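## 4. Collecting demonstrations in simulation

### 4.1 Two ways of showing the same task

Every demonstration in this paper comes from a person, and we wanted to keep that person as close to the task as we could. We collected them in two ways. In the first, the demonstrator takes hold of the Wekar leader arm, a small passive arm with encoders at every joint, and moves it by hand while the simulated arm copies it on screen. In the second, the demonstrator uses a handheld controller that sends changes in gripper position, and the simulator works out the joint angles. Both feed the same logger, so a policy trained on one set can be trained on the other without touching a line of code.

We expected the leader arm to win easily, and for the first hour it did. New demonstrators understood it almost at once: close your fingers and the gripper closes, lift your elbow and so does the arm. The controller took longer to learn, but it had a lovely property we hadn't planned for. Because a demonstrator could let go, shift their grip and start again from the same spot, the slow final approach to an object came out much steadier. Several people said it felt like using a computer mouse, where you pick it up when you run out of desk.

The tasks were built in Evside, our tabletop simulator, and all of them involve picking up a small object and putting it somewhere else on the table. We kept the goals plain on purpose. What varied was everything around them: the starting pose of the arm, the positions of the objects, the colour and grain of the tabletop, and the surroundings beyond it. A demonstrator never saw the same layout twice in one sitting.

### 4.2 Instructions to demonstrators

Our first set of instructions ran to three pages and was a mistake. People read it carefully, worried about getting things wrong, and then moved so cautiously that the recordings were full of long pauses. Tassanee Wiriya rewrote it as a half-page note, and the change in the data was a delight to see. The note asks demonstrators to do the following:

- move at a speed that feels comfortable, and keep moving;
- bring the gripper above the object before lowering it;
- if a grasp slips, try again in the same recording;
- press the discard button only if the object leaves the table.

The third point matters most to us. Earlier work in our group threw away any recording with a failed grasp, and the policies trained on it had no idea what to do once something slipped. With retries left in, the learner gets to see a person notice a problem and fix it. We are very fond of these recordings! Some of them show clever recoveries, such as nudging a fallen block against a larger object to stand it up again.

### 4.3 What the logger keeps

At each step we store joint positions, the gripper opening, the commanded target and a rendered view from a fixed viewpoint in front of the table. We recorded 1567 demonstrations in total, of which 743 came from the leader arm and the rest from the controller. Sixteen people took part. Each began with a practice session, and nothing from practice is included in the totals.

The backgrounds deserve a word. We used outdoor panoramas as well as indoor ones, and more than one colleague asked why anyone would put a robot's table beside a hillside. A policy that has only ever seen one grey lab wall tends to lean on that wall, and we would much sooner have it look at the objects. The Simões texture set supplied the timber finishes, whose strong seams and reflections made the tabletop harder to read than a flat colour would.
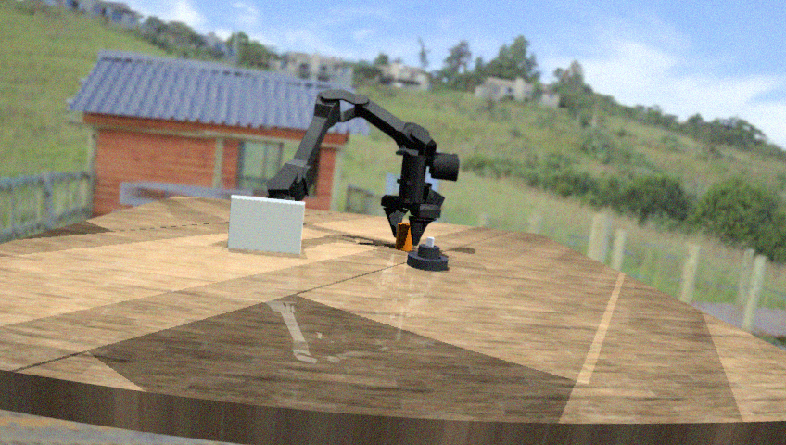 **Figure 3.** The simulated arm with its gripper close to a small orange object, near a dark disc with a white knob. The tabletop has a parquet-style finish and the background is an outdoor one.

Close spacing between objects turned out to be the most useful kind of difficulty. When the target has a neighbour right beside it, the demonstrator has to choose a wrist angle that leaves room for both fingers, and those choices are just what we hope the learner will pick up. Leader arm users tended to roll the wrist early, while the arm was still high. Controller users left it late and made small corrections near the table. We kept both habits in the data and did not label one as better.

This did create a practical problem. Averaging the two styles gives a wrist angle that belongs to neither, and our first policy would sometimes hover, undecided, over a perfectly reachable object. Predicting short chunks of motion instead of single steps cleared up most of the hovering. We settled on chunks of 16 steps after trying shorter ones, which brought the hesitation back, and longer ones, which made the arm slow to respond when an object moved.

### 4.4 Replaying the recordings

Before training, we replayed 100 recordings through the simulator from their saved starting states and checked that each ended as it had the first time. A handful from the leader arm did not. We traced the fault to a timing error in the bridge software, fixed it at the Prondthorpe site and corrected the affected time stamps. The replay tool was written as a quick check, but it has become everyone's favourite part of the system. Demonstrators asked to watch their own runs, and quite a few came back the next morning with ideas for smoother ones. Section 5 uses the corrected recordings throughout.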